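**Asdale opens its table-clearing trainer to paying users**

Asdale began selling access to Metum this April, a simulated workspace where customers can teach a two-armed robot to sort dishes and clear a table before they buy any hardware. A seat costs $608 a month. The company says 988 practice layouts are included, with more promised later in the year.

The pitch is simple enough. Buyers load a layout, steer the hands, save the runs and train a control program on the results. Asdale claims 200 saved runs will get a new user to a "kitchen-ready" program. It hasn't said whose kitchen, or how often that program drops a plate.

That gap matters. Simulated dishes don't come with grease on them, and the light in Metum is a good deal kinder than the light over most restaurant sinks. Cleltus, which sells a rival package, at least publishes its failure rates on real arms – they aren't pretty, but a buyer can plan around them. Asdale offers a demo reel and a phone number.

The trial lasts 7 days and covers plates, bowls and a few blocks and containers on a plain white table. Glassware costs extra. So does export to any arm other than Casado's, a limit that shows up only on the second page of the price list.

Asdale says real-world test results will follow, and gave no month for them. Trial accounts can't save runs, so anyone who signs up on Saturday to try the workspace will have nothing to carry over when the week ends.

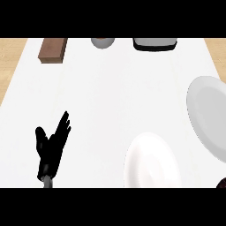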